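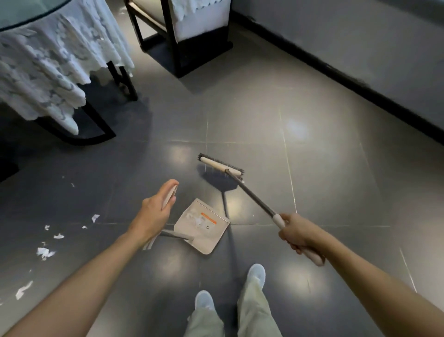 Broom and dustpan

A broom and dustpan is a two-piece hand tool set for collecting dry litter from hard floors. The broom moves the material and the pan receives it. The set is used for paper scraps, crumbs, hair and grit, and is less suited to fine powder or liquids.

Construction

The broom consists of a head, a bristle field and a handle. Heads are made of wood or moulded plastic. Synthetic bristles are the usual choice indoors, while plant fibre is still sold for yards and garages. Handles are commonly metal tube with a plastic grip.

The pan is a shallow tray with a wide front lip and a raised back. Upright pans have a vertical handle, which reduces stooping. Some models carry a comb at the rear for pulling hair and lint out of the bristles. The Kikonix upright pan, with a handle of 72 cm, is of this type.

Use

The lip is set flat against the floor, facing the litter, and held with one hand. The other hand draws the broom toward it in short strokes. On tile, sweeping at an angle to the grout lines keeps grit from settling in the joints. A thin line of dust left at the lip is cleared by moving the pan back slightly and sweeping again.

Care

Bristles are combed after use and washed in warm water with mild detergent. The broom is hung or stored head up, as standing it on its bristles bends them permanently. A pan with a chipped or warped lip is replaced.

See also: Carpet sweeper, Mop, Squeegee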